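Suche
Suchbegriff eingeben
Los

Kisten, Griffe, Etiketten: Wie wir das Archiv umgeräumt haben
Sprechernotizen zum Vortrag, 1.9.26
Lesezeit: 4 Minuten

Begrüßung kurz halten. Glória Azevedo stellt mich vor, also nicht noch einmal den Lebenslauf. Gleich mit der Ausgangslage anfangen.

Ausgangslage

Das Musterarchiv von Calado lag bis August in Umzugskartons. Stoffproben, Knopfkarten, Lieferscheine, alles durcheinander, teilweise dreifach gestapelt. Der unterste Karton war meistens eingedrückt. Wer eine Karte aus der Serie Veron suchte, musste im ungünstigen Fall einen ganzen Stapel abbauen und danach wieder aufbauen.

Erfasst haben wir am Anfang 137 Kartons. Nach dem Aussortieren blieben 113 Einheiten übrig, die dauerhaft aufgehoben werden. Der Rest waren Doppelstücke, leere Hüllen und Kataloge, die im Haus noch an anderer Stelle stehen.

(Pause. Fragen, wer im Saal selbst noch mit Kartons arbeitet. Handzeichen, dann weiter.)

Warum Holz

Drei Varianten standen zur Wahl: Kunststoffboxen mit Deckel, stabilere Archivkartons und Holzkisten. Die Kunststoffboxen waren am billigsten, ließen sich aber im tiefen Regal schlecht herausziehen. Archivkartons sind für Papier gut, für die Knopfkarten waren sie uns auf Dauer zu weich. Teresa Nogueira hat dann zwei Holzkisten aus der Werkstatt mitgebracht und vier Wochen lang damit gearbeitet. Danach war die Entscheidung gefallen.

Hier den Einwand mit dem Gewicht selbst ansprechen, er kommt sonst in der Fragerunde. Ja, die Kisten sind schwerer. Wir füllen sie deshalb nur bis zur Markierung, und die vollen kommen in die unteren zwei Fächer. Oben steht nur Leichtes.

Zum Säurethema: Papier und empfindliche Proben liegen bei uns nicht direkt am Holz. Sie kommen in Mappen, die Mappen in die Kiste. Bei den Knöpfen machen wir das nicht.

Das Regal

Fachtiefe vorher messen. Klingt banal, aber wir haben die erste Bestellung bei Luvico nach der Außenbreite des Regals gerechnet und die Pfosten vergessen. Die Kisten passten, man kam mit der Hand nur nicht mehr daneben. Das Regal wurde umgesteckt, hat einen halben Tag gekostet.

Bewährt hat sich, die Kisten mit der schmalen Seite nach vorn zu stellen. So passen mehr nebeneinander, und man zieht sie am Griff heraus wie eine Schublade. Das heißt auch: Der Griff muss an der schmalen Seite sitzen. Darauf bei der Bestellung achten.

Griffe

Mit Grifflöchern hatten wir zuerst geplant. Durch ein offenes Loch kommt Staub, und bei kleinen Teilen möchte ich das nicht. Außerdem greift man in eine volle Kiste schlecht hinein, wenn der Inhalt innen am Loch anliegt. Jetzt Bild zeigen und stehen lassen, bis alle geschaut haben. 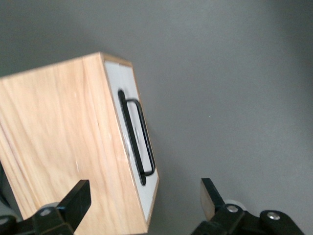 Schwarzer Metallgriff am schmalen Ende, mit Drahtbügel über einer ovalen Vertiefung. Die Endfläche ist hellgrau-weiß mit einem schmalen Holzrand, die große Seite zeigt die Maserung.

Beschriftung

Etiketten kommen immer auf dieselbe Stelle der Stirnseite, oberhalb des Griffs. Wer sie mal links, mal rechts klebt, sucht später doch wieder. Auf das Etikett gehören Serie, laufende Nummer und der Monat der letzten Durchsicht. Keine Inhaltsliste, die liegt innen obenauf und steht in der Datei.

In der Datei sind inzwischen 1.075 Einzelpositionen eingetragen. Die Serie Kasley ist vollständig, bei Veron fehlen noch fast 400. Das ehrlich so sagen, auch wenn die Geschäftsleitung im Raum sitzt.

Was ich anders machen würde

Zuerst aussortieren und dann Kisten bestellen. Wir haben es teilweise umgekehrt gemacht und hatten am Ende zwei Größen, von denen eine kaum gebraucht wird.

Die Mappen gleich mitbestellen. Bei uns kamen sie später, und in der Zwischenzeit lagen Proben auf dem Tisch.

Einen festen Platz für Rückläufer einrichten. Eine offene Kiste neben der Tür genügt, sie wird einmal in der Woche geleert.

Danach Fragen. Falls die Zeit knapp wird, den Teil mit der Regaltiefe kürzen. Bestellmaße liegen ausgedruckt am Ausgang.

Kommentare (3)

m.brandt
Danke für die Notizen, ich musste vor der Fragerunde gehen. Klebt ihr die Etiketten direkt auf die Fläche oder nehmt ihr Rahmen zum Einschieben?

Archivmaus
Bei uns gleiches Problem mit den Pfosten. Wir haben am Ende kleinere Kisten genommen, Umstecken ging nicht.

T. Nogueira
@m.brandt: direkt geklebt, ablösbare Sorte. Rahmen hatten wir an den beiden Probekisten, da bleibt man beim Herausziehen mit dem Ärmel hängen.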